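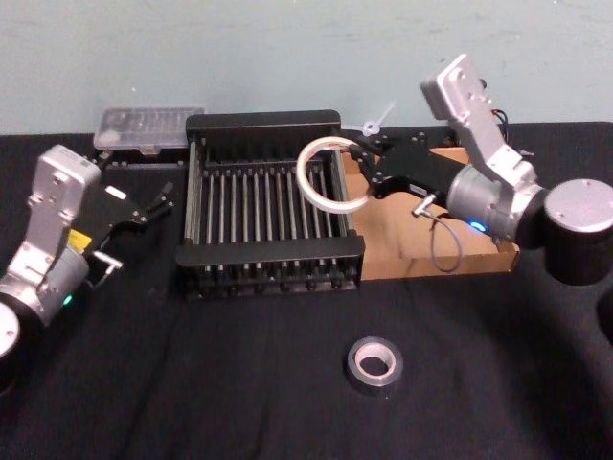 28 July 2025

Back on the Wijaya farm file. The county sketch says the family "supplied the Lititz hotel with butter and eggs for many years." How many years? It doesn't say, and it doesn't cite anything either. I went through the hotel ledger again and found payments in two summers only. Two summers is a contract, maybe. It isn't a tradition.

The barn dance story is worse. One clipping has 3,000 people at the July dance of the year the barn went up. The township had 1,512 residents. I paced the barn floor off the old survey and I can't get 790 in there with the doors open.
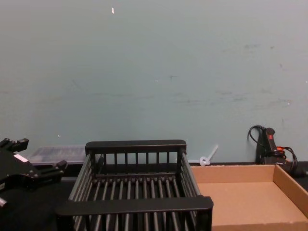 The survey itself I trust more, apart from the acreage, which has been written over in a second hand. Need to see the original and not the photocopy.
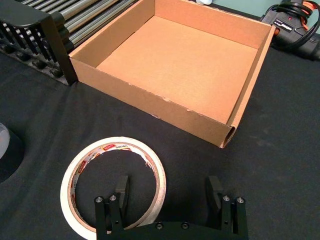 1 min read

Place name: the road sign says Skuketti Hill. The sketch says it was named for a guide who lived at the top. I find no Skuketti in the tax rolls, the church book or the burial list. Anutard Road has the same kind of story attached and the same lack of paper.

Polling place claim holds up so far. Election notice names the barn, and the return shows 21 votes cast.
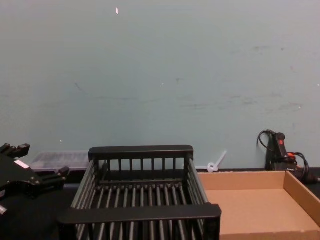
Workspace with black dish rack.

Still to do: deed book, second ledger, burial list again under other spellings.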